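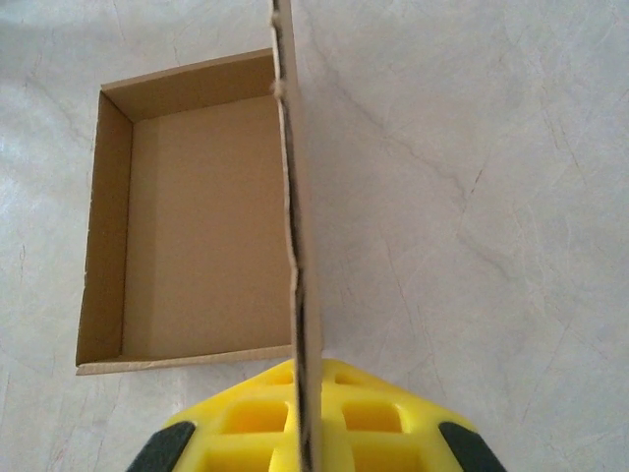 Finally getting to the cardboard. I've been putting it off since November, when the orders started coming in for the holidays, and the pile behind the door got to where the door only opened halfway. Posting as I go so I keep going.

Ground rules. Every box gets looked at once. It's either flattened and out, or it stays because I can name what will go in it. "Good box" is not a reason to keep a box. I have kept good boxes for years.

First thing I check is the bottom. If it's plain inside, no stains, no tape residue, it can be used again for mailing. If there's any grease or anything spilled, it goes out no matter how sturdy it is. Our recycling pickup won't take greasy board.

Second thing is the corners. A box with crisp corners will still stack. Once a corner has gone soft you can squeeze it between two fingers and feel it give, and that box is going to sag under the one above it. Flatten it.

Frayed edges don't bother me. A little torn spot on a flap makes no difference once it's taped. I used to throw those out and then pay for new ones, and I would like that money back.

Separate panels get their own stack. By panels I mean flat pieces – dividers, liners, the sheet they slide in beside a picture frame. I save the big ones. They go under paint cans, behind the mirror when it has to travel, and down the middle of a box when I want two halves that don't knock into each other.

If you cut your own divider, look at which way the corrugation runs. You want the ridges going up and down when it's standing in the box. Sideways it folds over the first time you lean something on it.

Sorting so far: the Ninmont boxes are all the same size, which I like. Zivora sends everything in a box twice as big as it needs to be. I had a pair of scissors from them that came in something you could put a lamp in.

Now the flattening. I know people stomp them. I don't, because a stomped box never lies flat again and the bundle ends up a foot thick. Cut the bottom tape down the middle, then the short bits at each end, then push two opposite corners toward each other and it goes down on its own.

Flaps are the slow part. Fold them all the way out before you press the sides together. If one gets caught inside it makes a lump, and then you're opening the whole thing up again.

A box is easier with two holding it, one at each side. By yourself one side goes down and the other one pops back up. If I'm alone I put the far edge against the wall and push toward it.

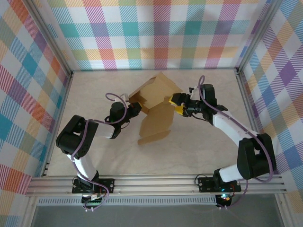
Booker Holloway: Are you taking the tape off or leaving it on? Ours says leave it, my sister's two towns over says every bit has to come off. Also I'd turn them inside out and re-glue a few. Plain side out looks new and you lose the old labels.

Booker, I leave the tape on. Our list says small amounts are fine. I do peel the shipping labels, and the plastic pouches with the packing slip come off too.

I've tried the inside-out thing. It works, but the glue seam is the trouble. Pull it slowly from one end or it takes the top layer of paper with it. Then white glue, and a heavy book on it overnight. I'd do it for a gift. I wouldn't do it for a box going to the curb.

Bundling. Biggest on the bottom, smaller ones centered on top, string both ways. Keep each bundle low enough that you can carry it under one arm. Last time I made one giant one and had to cut it apart in the driveway.

What stays: 5 for mailing, nested in each other so they take up the room of one. 2 long ones for wrapping paper. The Yazdani box, which has a proper lid and is going to hold the ornaments. The old ornament box lost its bottom last year while I was on the stairs with it.

Everything I keep gets marker on the short end. Not the top, you can't read the top in a stack. I write the inside length too – saves getting the tape measure out every time somebody needs to mail a sweater.

The shelf they're going on is the low one in the hall closet. Board picks up damp from a concrete floor, so nothing goes in the garage this time. I lost a whole stack that way, and the Collton one with the handles was in it.

Door opens all the way. There's a shoe back there I had given up on. Bundles are by the steps and the string is back in the kitchen drawer. I still have the packing paper to do, but that's a separate pile and it can wait until after supper.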